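# How a Robot Cell Gets Looked After

A robot cell is a robot's workplace. The one at Plolutlow has two arms, and the people there call it Stellitz. Its walls are dark gray and its frame is made of metal rails.

Every Monday, before the arms do any paper jobs, a person switches off the power and checks the cell. The check takes 15 minutes.

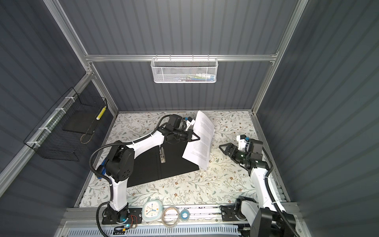

*One arm lifts a printed sheet while the other waits with its fingers open.*

First come the cables. Each arm has thick black ones that bend when the arm moves. A cable that rubs or pulls can wear out, so the person feels along it for cracks.

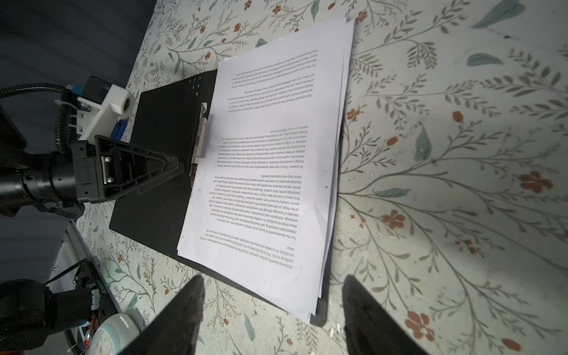 Grippers come next. A gripper is a robot's hand, and its fingers have to close evenly. If they don't, the robot may drop things or bend them. Paper is a hard test. A thick stack held by a metal clip, like the one on the black folder, has lots of thin edges close together. Fingers that are a tiny bit crooked could miss the top sheet.

Screws are last. Moving arms shake, and shaking loosens screws. The person tests 14 of them with a small wrench and writes down any that turned.

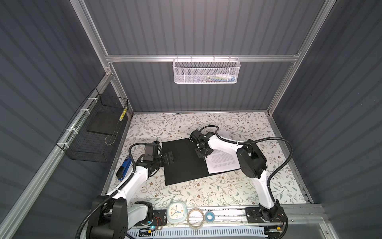

*Both arms sit at the front of the cell and reach in toward the folder.*

When the check is done, the power goes back on. The arms move slowly at first, and the person stays near the stop button.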